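Trestero drop-leaf table, the dark gray one – quick review

Had this 3 months now so figured I'd write it up before I forget everything. Short version: good table, annoying hinges, would buy again at the sale price. Not at full.

Needed something for the back room that could be a desk in the week and feed people when family comes. Looked at the Rolton first, which is nicer, but 1,698 for a table. No. The Trestero was 400 and in stock at the Ruvside store, so that was that. Delivery was extra, we squeezed it in the car with the seats down.

Assembly. Says one person, one hour. Two people, closer to two hours, and some bad words. Legs are easy. The leaf supports are the problem, the holes on one side didn't line up and I had to back all the screws out and start over. Instructions are drawings only, and step 6 is upside down compared to step 5. Bag of 36 screws, all there, no spares. Bring your own screwdriver, the little key thing they give you is useless.

The top. Really like it. Matte finish, doesnt glare under the ceiling light. Coffee rings wipe off if you get them the same day. Left one over a weekend and there's still a faint ghost if you look sideways. Shows crumbs and dust way more than my old pine one did. Fingerprints too, near the edges mostly. Warm damp cloth, no spray – the spray left streaks I had to go over twice.

Wobble. A bit, with both leaves up, if you lean on a corner. Felt pads fixed most of it. With the leaves down it's solid as anything. I type on it all day and the monitor doesnt shake.

Hinges squeak. Drop of oil in May or whenever you think of it, probably. Mine started in week two. Also the left leaf sits a hair lower than the middle, you can feel it with your hand, plates are fine but writing across the join is irritating.

Size is good. Four adults easy, six if they like eachother. Folded it goes behind the sofa, which was the whole point.

Tried the Gape folding table at a friends place for comparison. Lighter, cheaper, feels it. Fine for a garage.

Four out of five. Loses one for the supports and the squeak.
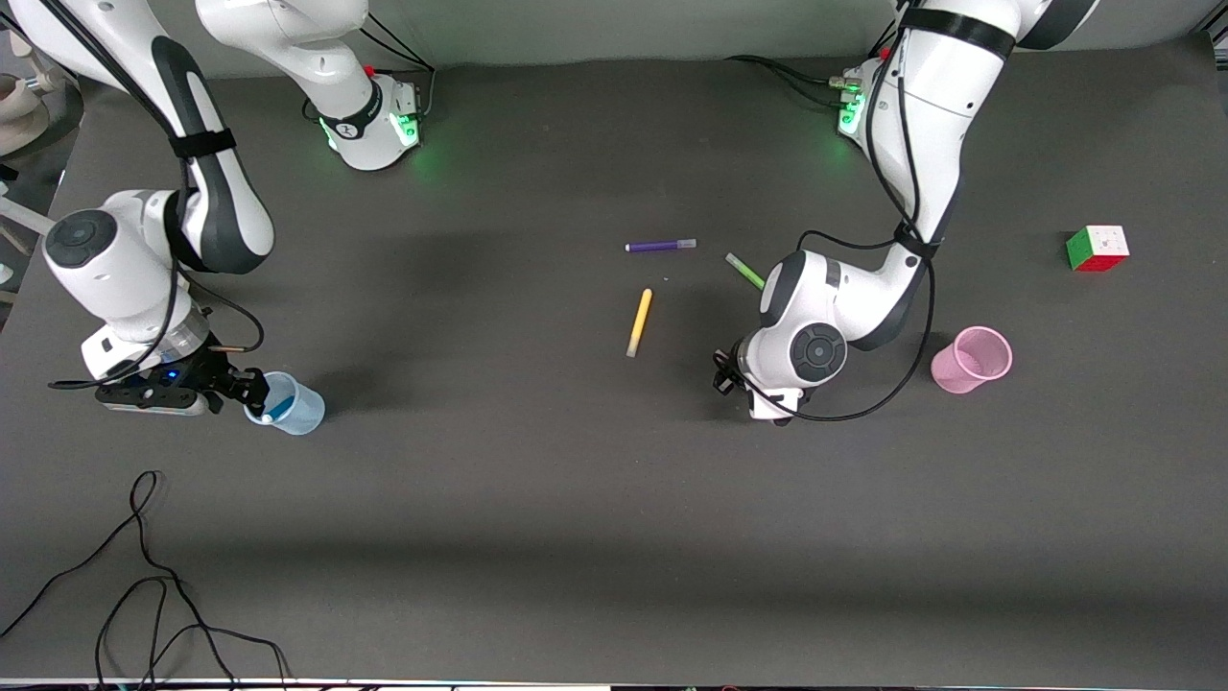 Can you put hot pans straight on the top?

I wouldn't – the care leaflet says to use a mat, and I've stuck to that.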